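Search news Go
Home workshop | Robotics | Members' builds
Print this page
E-mail to a friend

Kultetti Shared Workshop Members Complete Kitchen Arm Build

SKUSTENECK, 18 March 2021 - Kultetti, the member-run workshop in Skusteneck, announced that a group of six members has finished the first working version of a robot arm for practicing kitchen chores. The arm, named Preda, was built in the evenings on shared benches and cost $3,185 in parts.

The largest single expense was the gripper and its wrist joint, at $995. The members bought the motors used and printed most of the brackets on the workshop's own machine. The control software was written by the group and runs on a desktop computer kept next to the arm.

Preda is being tried out at a play-size kitchen with a wood-grain counter and a white sink unit. The current task is clearing the counter: picking up small items, plates and cups and moving them to the sink side.

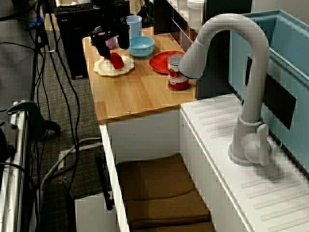
Preda's gripper over a plate at the Kultetti practice counter. Photo: Kultetti

"We wanted a job everybody understands," said Josefina Troncoso, who leads the build. "Plates are harder than they look. The rim is thin, and if the fingers come in at the wrong angle the plate just slides away. We changed the finger pads several times before we settled on a softer rubber."

Troncoso said the group logged 37 evenings on the project. Much of that went into wiring and into the mount, which had to be rebuilt after the first one flexed under load.

The next stage is a second camera position and a slower, steadier approach for cups. Kultetti plans to show the arm to the public at its open house in July. Drawings, the parts list and the control code will be posted for other home builders under the project name Nondier.

Membership at Kultetti is open to adults in the Skusteneck area. No experience with robotics is needed to join the build group.

Media contact: Josefina Troncoso, Kultetti Shared Workshop

Print this page | E-mail to a friend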